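Ticket: Floor pattern shows gaps between panels after finish change
Product: Pliswood Room Planner, desktop
Status: Resolved
Priority: Normal

Reported problem
After switching a floor from the Thiele finish to the Atis finish, thin black lines show up along some panel joints. They come and go as the view is zoomed. Walls and furniture look normal. Exporting to Ondeck gives the same lines in the finished render.

Steps already tried by customer
Restarted the planner. Reinstalled the graphics driver. Deleted the floor and drew it again. The lines were gone for a short time and came back when the project was reopened.

Support, 9:40 am
Please send the project file and tell us which texture size is set under Floor > Quality. Also check whether "Rotate grain per panel" is on.

Customer, 11:15 am
File attached. Texture size is on High. Rotate grain is on and I need it on, the client picked the floor for that. We have 18 rooms in this project and only 2 of them show the lines. Both were copied from an older plan.

Support, 1:05 pm
Opened the file here and got the same lines in both rooms. The copied rooms still hold the edge settings from the old finish, with a joint width of 2 that Atis does not use. We cleared the setting in one room and rendered it from overhead. The yellow and mint-green panels meet properly and the grain still changes direction from one to the next.

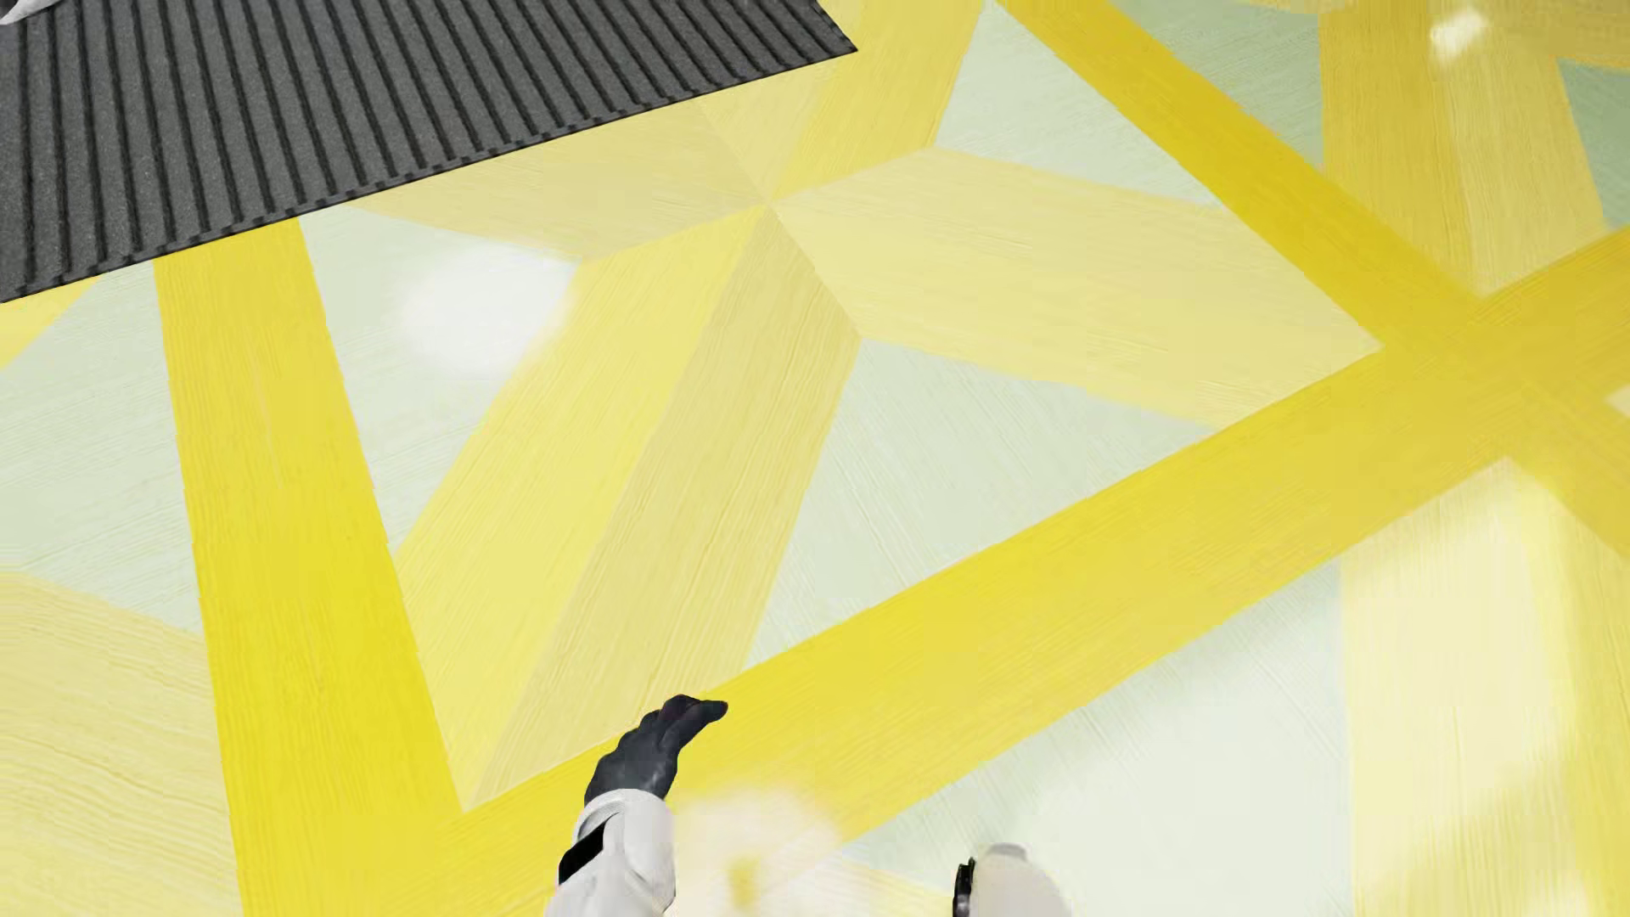

Fix
1. Save a copy of the project.
2. Select the floor in the affected room and open Floor > Joints.
3. Click Clear Old Values. Do not type a zero in the box, it gets saved as a blank and the old value comes back.
4. Close the project and open it again.
5. Export to Ondeck. Allow 30 minutes if every room is included.

Customer, 4:20 pm
Did both rooms. No lines in the planner or in the export. The rug in the hallway lost its shadow but I turned that back on under Lighting.

Support, 4:35 pm
Shadow reset logged as a separate bug. Closing this ticket. Reply here to reopen it.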